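Gripper slips on mesh chair backs: change the pads or change the control mode?

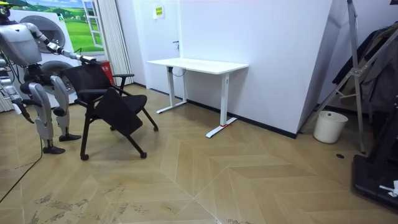 Gripper on the top edge of the backrest, elbow bent.

Posted by drimley_bench, 23 June 2020

We are comparing two end effectors on a full-size humanoid, using office chairs as the test object. One is the Nerico two-finger gripper with the stock pads. The other is an Arkeo adaptive gripper on the same wrist adapter. The task is to take hold of the top edge of a mesh backrest, hold for 12 seconds, then move the chair a short distance over a plank floor.

The static hold is fine with both. Trouble starts when the arm pulls. The chair is on casters, so the resistance is low until one of them has to swivel, and then the load jumps and the top edge creeps out of the grip. The Nerico lost the chair in 56 of 103 pulls. The Arkeo does better but closes more slowly, and it tends to deform the mesh below the edge before it has the rim.

Arm control is plain position mode at 100% of the default stiffness. I have not touched the wrist force-torque sensor except to log it. Before I order other pads, is this a friction problem or a control problem? I would prefer not to change both at once.

mesh_and_rails

Control, mostly. In stiff position mode the arm does not care that a caster is dragging sideways. It keeps to its path and the fingers take the difference. Pads with more grip will move the slip point up a bit and you will see the same failure at a higher load.

What I would try, in this order:

Set the arm to impedance mode and drop the stiffness along the pull direction only. Keep it high vertically or the hand will sag off the rim.

Read the wrist sensor during the pull and cap the pull force. Start well below the lowest value at which you logged a slip.

Begin each pull with a small sideways motion so the casters line up before you ask for travel. On our chairs this alone removed most of the load spikes. We had 649 logged pulls from January on, with an Aksoy controller, and the worst peaks were nearly all in the first moment of motion.

Run the whole set again with the Nerico before you mount the Arkeo. If you compare the two in stiff mode you are mainly measuring which one tolerates a bad trajectory.

Also check your elbow. If it starts the pull close to straight you have very little room to comply in that direction, whatever the stiffness setting says.

tworev

Just get softer pads. We put silicone ones on and it stopped slipping. Didn't change anything in software. Ours was a solid plastic back though, not mesh, so maybe try one set first.

coldsolder_9

Agree with the impedance suggestion. Two additions.

Log the chair's starting angle and the caster directions for every pull. Without them you can't tell a bad grip from a bad start, and the slip count for either gripper will depend on how the chair was left after the previous run.

On the Arkeo, the mesh deformation sounds like an approach height problem. The fingertips are probably meeting the mesh before the palm reaches the rim. Come in higher, make contact from above, then close. The slower closing time matters less if the hand is already resting on the edge when it starts.

If you do change pads later, repeat the static hold too. A soft pad can pass the pull test and still creep during a long hold.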